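Buscar en reseñas
Cocina > Mesa > Platos y fuentes

Plato llano Drisholm, color crema: tres meses con él

Llevaba años sirviendo la fruta en un bol hondo, donde las piezas de abajo cumplían condena hasta que las delataba el olor. Anas Aoun me recomendó este plato de Drisholm con el fervor de quien vende parcelas. Lo compré para que se callara.
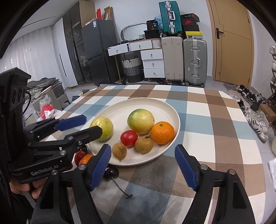 El borde es fino y algo levantado, lo justo para que un tomate con ganas de viajar se lo piense. Las cerezas no se lo piensan: acaban siempre en el mantel. El crema queda bien con casi todo, incluido mi mantel de cuadros, que ya tiene bastantes opiniones propias.

Caben 5 o 6 piezas sin apilarlas. Si compras por kilos, vas a necesitar otro plato — o menos optimismo en la frutería. Fares Kassab insiste en que el de Carrilho es más hondo y cuesta lo mismo, 30 euros. Será verdad, pero también es verde pistacho.

Con dos amarillas, una naranja y algo rojo a un lado, el mío ya parece lleno.
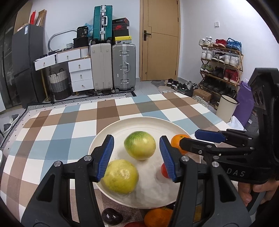

Lo peor

Pesa, y en mi armario solo cabe de canto. Le pongo un 3 de 5, y medio punto más en temporada de mandarinas.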